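Pack the bag on the table, and pack it open

Opinion
By Thibault Delorme

Most advice on packing a day bag deals with the bag. It compares litres, counts pockets and argues over roll-tops. I have read a good deal of it and own more bags than I can defend, and my view is that the bag matters far less than the surface it is packed on and the state it is in when packing starts. A mediocre backpack opened fully on a clear table will be packed better than an expensive one held upright between the knees in a hallway.

The usual method is the hallway method. The bag hangs from a hook or stands on the floor. One hand holds the mouth open and the other feeds things in. Whatever arrives first goes to the bottom, and what arrives first is whatever was closest, typically a jumper or a phone charger. The lunch comes out of the fridge last and goes on top, where it stays until the bag is swung onto a shoulder. Then it goes wherever gravity takes it.

I packed this way for years. My partner, Samah Mahrous, still does, and she gets out the door before I do. She regards the rest of this column as an account of a hobby. I accept that the hallway method is quick. My objection is that its costs are paid later in the day, at the point where you have one hand free and need the bus card.

A bag standing upright shows you an opening and hides its volume. You judge the space by feel, and feel is poor at it. A soft bag gives way when pushed, so you conclude there is room, and there is, at the expense of something already in there. Laid on its back with the main zip run all the way around, the same bag becomes a shallow tray. You can see the floor of it. You can see the corners, which in most backpacks are the best spaces and the ones most often wasted, as nothing dropped from above will settle in a corner unless it is small and lucky.

The colour of the lining matters more here than manufacturers seem to think. My old Vomov had a black lining, and so did the Avberg that replaced it, and in both of them a black cable or a dark glove was as good as lost. A lining in any mid-tone solves this at no cost. If I were permitted one question in a luggage shop it would be about the lining, and I would ask it before asking about the straps.

Now to the table. It should be clear, and it should be pale if you have the choice. A clear table makes you set the load out before it goes in, and a load set out can be edited. I find that I remove 2 things on an ordinary morning, nearly always a second book and a container I was planning to return to someone. Neither would have been noticed in the hallway. Both would have been carried to work and home again.

There is a respectable counter-argument, put to me by Moataz Soliman, who shares my office and cycles in from the far side of the river. He holds that a bag should never be unpacked at all. The fixed items live in it and the variable items are added each day, so there is nothing to lay out. I see the appeal. I also sat beside him last September when he emptied his bag in search of a key and produced 6 pens, a single bicycle glove and a mandarin that had been in there since the winter. A bag that is never emptied collects sediment, and the sediment ends up in the corners.

Food is where the two schools really part. Moataz will not carry loose food after the mandarin. Samah carries it on top in a paper bag. I carry it loose and low, and I will defend that for firm produce only. Tomatoes need a box. So do peaches, and a banana needs either a box or an early breakfast. The firm things travel well without help, and putting them in a container means carrying the container home empty, at full size, in the space you wanted for the groceries.
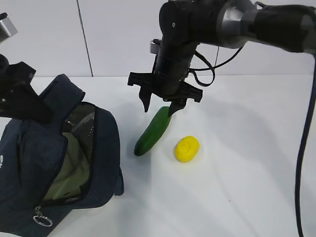
Long vegetables are the real test of a packing order, as they are the only part of an ordinary lunch with a direction. A round thing can be placed last and will find a gap. A long thing fixes the layout of everything around it. With a cucumber lying at an angle on a white table and a small yellow lemon shape off to its lower right, the order of work is plain: the cucumber is placed first and the yellow one takes whatever space remains. The backpack to their left has its main opening pulled wide, so the olive-green lining shows against the navy outside, and that is the mid-tone I was asking for earlier. A cucumber goes along the base seam of a bag like that, flat against the back panel. It does not go in diagonally, even if it has been sitting diagonally on the table. Placed on a slant it splits the compartment into 2 triangles, and very little that people carry is triangular.

I would make one exception to the base seam rule, which is a laptop day. The computer takes the back panel, and the cucumber moves forward to the outer side with a tea towel between them. I don't trust a laptop sleeve to do this alone. The padding in a sleeve is designed for knocks, and a long vegetable under load presses steadily on one line for the whole length of a trip.

Clear plastic pockets deserve a word, as they divide opinion. The complaint is that they crease, go cloudy and stick to themselves in warm weather. All true. I still want one near the top of the opening, for the reason that a pocket you can see through does not need to be searched. An opaque pocket gets patted, unzipped, felt through and zipped again. Multiply that by a working week and the cloudy plastic seems a fair trade. The Brynjólfsdóttir day bag had a very good one and then dropped it in favour of a mesh panel, through which pen caps escape.

Rings on zipper pulls I was slower to accept. I took them for decoration until I had to open a bag in ski gloves. A metal ring gives a cold or gloved finger something to hook, and it gives the hand a fixed place to go in the dark. It also rattles. Samah's solution was a turn of electrical tape, and I have copied it without telling her.

The strongest case against all of this is time. Doaa Ouazzani, who edits these pages and has small children, pointed out that a clear table at 7 in the morning is a luxury item. She is right, and I have no reply that would survive contact with her kitchen. The best I can offer is that the table need only be clear to the extent of one bag and one lunch. Push the cereal to the far end. Leave it there. It will be wanted again tomorrow.

Packing the night before is sometimes proposed as the answer. It works for paper and clothing and badly for anything out of the fridge, and it tends to produce a bag packed twice, once with care and once in a hurry on top of the care. If you must do it, leave the zip fully open overnight and the bag lying flat. Closing it is what makes the second round go in through the top.

I bought a Davix organizer insert some time ago, in the hope of settling the question with equipment. It is a stiff fabric box with dividers, and it stands in the bag exactly as it stood in the shop. It held everything upright and nothing longer than my hand. It now sits on a shelf holding light bulbs, and the cucumber is back on the base seam.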